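## 3.2 What ends up on the table between meals

I went into this part of the study thinking I'd be writing about cupboards. I'd spent most of April drawing up a coding sheet for them (shelf height, door type, the whole bit), and then the first batch of household diaries came back and people barely mentioned cupboards at all! They wrote about tables. Where the snacks sit, who moved the plates, why the rack lives at that end and never by the sink. So I threw out half the sheet and started over, and this section is what came of it.

We collected 3626 diary entries from 116 households in Kornham and Liem. Each household kept notes for 60 days, mostly in the little paper booklets we handed out, though a few folks typed theirs up and sent them along on a Sunday night. I read every entry myself, which I'd recommend to anyone with a free spring and strong coffee.

The things people wrote about most fell into what I call "stayers" and "passers." A stayer has a home on the table and goes back there. A passer is only on its way somewhere else. Shallow baskets are the classic stayer: people put wrapped bars and small packages in them, grab one on the way out, and top the basket up when they think of it. Plates are trickier. A plate standing in a rack is a stayer as far as most of our diarists were concerned, while the same plate lying flat on the tabletop is a passer, even if it sits there all afternoon (Figure 1).

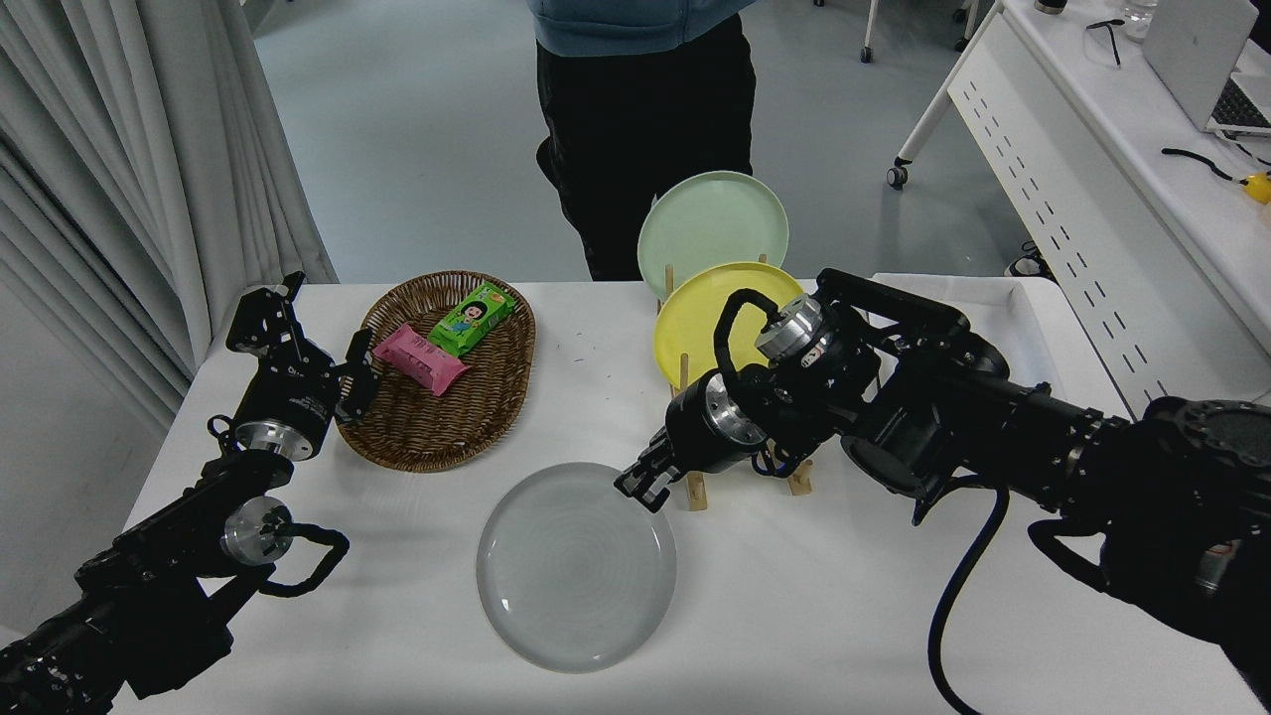 **Figure 1.** Snack basket, plate lying flat, and plates upright in a wooden rack, all on one table.

I tagged 270 entries as disputes, meaning two people in the same home disagreed over whether something was a stayer. Baskets hardly ever came up. Plates came up constantly, and so did racks, with one diarist in Liem writing "it is a drying thing, it is not furniture" and underlining it twice. I love that entry. It also made me go back and split the rack code in two, one for drying and one for storage, and I recoded the lot.

Our numbers don't line up neatly with the Rimorari scheme, where an item gets sorted by what it's made for. Under that scheme a plate is a plate wherever you leave it. I tried running the Flillanel diaries (our pilot set) that way first and kept getting stuck on the same entries, so from here on I sort by position and use the Rimorari labels only in the appendix. Section 3.3 picks up with the baskets, and with the question of who refills them.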